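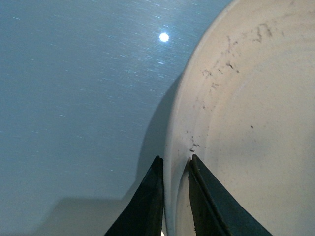
Gray-brown marks inside a cream bowl, how do I get them off?

Posted by Lodier in Kitchen and Dishes

I have a big cream mixing bowl with dark marks on the inside wall, up near the rim. Some look like dried-on food and some look like fine scratches that follow the curve. I bought it secondhand at a shop in Valtbridge, so I can't say what it's made of. It could be glazed ceramic or a hard plastic. Dish soap and an overnight soak did nothing. Is it safe to scrub, and can I still mix dough in it?

3 replies

Trekura
3,070 posts

Work out the material first. Tap it with a fingernail. Ceramic rings a little and feels cold, plastic sounds dull.

If it's ceramic, a lot of those lines are probably metal left behind by a whisk or spoon. Mix baking soda with a little water to a thick paste, rub it on with a damp cloth, leave it 9 minutes and rub again. Rinse well. A powdered cleanser made for cookware works faster — go lightly and try a small spot first.

If it's plastic, use the same paste but skip the powder and anything green and scratchy. Real scratches in plastic won't come out. Run your nail across one. If it catches, it's a scratch. If it slides over, it's a mark and should lift.

As for dough, I'd use it once it's clean, unless the glaze is chipped or crazed.

Hutapea
56 posts

Magic eraser. Wash it after.

Lodier

It rings, so ceramic I guess. The paste took off most of the brown on the first go. Two of the lines catch my nail, so those are staying. Will try the powder on the rest.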